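Turnorari Robotics Club forum > Class projects > Cup rack task, again

gridlocked
December 12, 2024
Our team has the cup rack assignment: arm picks up a plastic cup, hangs it upside down on a peg. We have been at it since November. We ran 81 attempts on the Jovholm arm and 51 counted, if you grade like a grandparent.
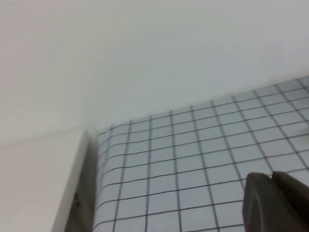 Most misses are the approach. It comes in too low, thinks deeply, and shoves the rack. We raised the start height and now it comes in too high, thinks deeply, and shoves the cup.

peg_leg
What are you using for the reset pose? Ours drifted for weeks before anyone would admit it.

gridlocked
Same pose every run, allegedly. I wrote it on tape.

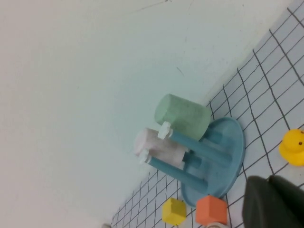 The duck and the foam cubes stay on the table for every run. The assignment says "distractors" and I can report that the team is very distracted.

holovko_fan
Take them out until it works. Everybody on Holovko did it that way last year.

peg_leg
Disagree. We trained on a bare table, scored 58, added one cube and scored 4. Leave the clutter in.

holovko_fan
Your 4 was a Runis software bug and you know it.

peg_leg
It was a feature of our character.

gridlocked
Anyway, I redid the wrist camera calibration last night. 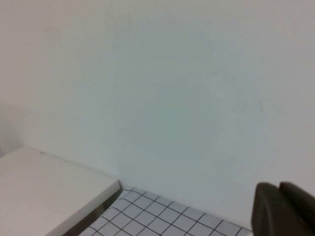 Fingers close evenly now, so I'm blaming the approach angle next. Plan is to come in steeper and let go later.
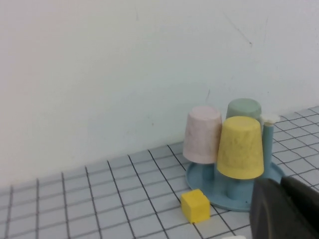
tapeandhope says letting go later just drags the cup back off the peg, and to try opening the fingers slower first.

gridlocked
Fine. Slower first, then steeper. Will post numbers if they're flattering.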